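Tilline sets equipment budget for hand-held gripper program at Illdale

ILLDALE, 13th September. Tilline has approved a purchasing plan for hand-held gripper tools at its Illdale workshop. The plan covers the tools themselves, spare fingers, bench furniture and cabling, and it replaces the practice of ordering parts one at a time as they wear out.

The company will buy 4 complete hand-held grippers in the first order. A second order will be placed only after the first tools have been through a full period of daily use and the wear figures have been reviewed. Spare fingers will be bought in a single lot of 200, which the purchasing office expects to last through the budget year.

"Most of our spending went on small urgent orders," said Imani Minja, operations manager at Tilline. "The price of a finger is low. The shipping and the lost bench time are not. We would sooner hold stock on the shelf and know what we have."

The budget sets aside $2,127 for bench fittings, including tabletops, stands and cable supports. A further $2,000 is held back for repairs and is not to be used for new tools. Any part of the repair money left at the end of the year goes back to the general equipment fund.

Cilis will supply the grippers and the spare fingers. Semeniuk will supply the bench fittings. Both suppliers were asked to quote on delivered cost, with lead times for reorders stated separately. Tilline compared quotes over the expected life of the parts, including the labor needed to swap and realign a worn pair.

Fingers are to be replaced in matched pairs. Under the old arrangement a worn finger was often swapped alone, and the two sides did not always line up afterward. The workshop will keep a log for each tool showing the date a pair was fitted and the reason it was taken off. Scuffs and small chips along the edges will be noted but will not by themselves be grounds for replacement.

Brodie Hollis, who prepared the plan, said the log would also decide the size of next year's order. "We guessed this time, from invoices," Hollis said. "Next time we will have records by tool and by bench." 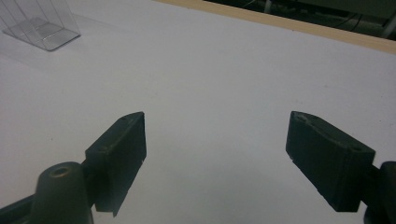 Subira Shirima said the plan was a fair start but asked that staff hours for inspection be given their own line, as checking every pair will take time that the current budget does not show. Tilline has agreed to review the request together with the first set of wear figures.

Deliveries to Illdale begin in September. Benches will be refitted one at a time so that work can continue on the others. The existing tools stay in service until the new ones have been checked and signed off.

Suppliers with questions about reorders or delivery times should contact Faith Magesa in the Tilline purchasing office. Press inquiries go to Tatu Magesa.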